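Labels Should Be Written for the Second Person

Posted 29/07/2020

Most storage systems fail at the label. The shelving holds, the bins fit, and the floor plan makes sense on paper. Then an item goes into a compartment under a name that only the person who put it there would think to look up.

My case is that a label should be tested on someone who did not write it before it goes on anything permanent. That sounds obvious, and it is almost never done.

I spent 11 years keeping parts records, the last stretch of it at Bristent, where the stockroom used a naming scheme inherited from an older firm called Nutsugah. The scheme put the material first, then the shape, then the size. A brass elbow was filed under B. A steel elbow was filed under S. Anyone who needed an elbow and did not care what it was made of had to check each material in turn. The scheme was consistent, well documented and slow.

The usual defense of such a scheme is that people learn it. They do, at a cost that never shows up in a budget. When we reviewed a month of search requests in July, 59 of them were for items that were in stock and correctly filed. The clerks had not made a mistake in any of those cases. The person asking had used a different word.

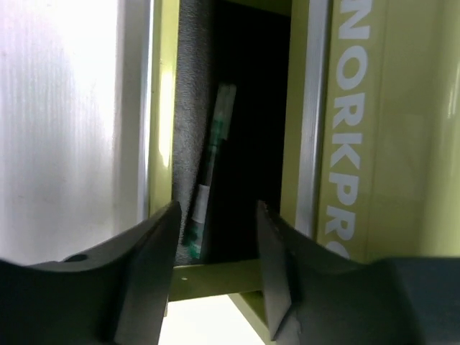
A better rule is to lead with the noun a stranger would say out loud. Elbow, then brass, then size. Clamp, then hose, then size. The qualifiers can follow in whatever order the trade prefers, but the first word decides whether the search takes seconds or half a shift. Libraries worked this out with subject headings, and they added the second half of the solution, the cross-reference. If people keep looking under "pipe bend," put a card there that points to "elbow."

Bar codes do not remove the problem. A code identifies an item you already have in your hand. It does little for an item you are trying to find. We moved to a software package called Noma partly on the promise that search would take care of itself, and it did not – the search field matched whatever text had been typed into the old records, material first, abbreviations included.

There is a fair objection about length. Plain names take up room, and a label 20 characters wide will not hold many of them. I would still cut the qualifiers before the noun. A size can be measured at the shelf.

The test itself is cheap. Hand the item to someone from another department, ask what they would call it, and write down the first answer. If nine people give you the same word and your label says something else, change the label.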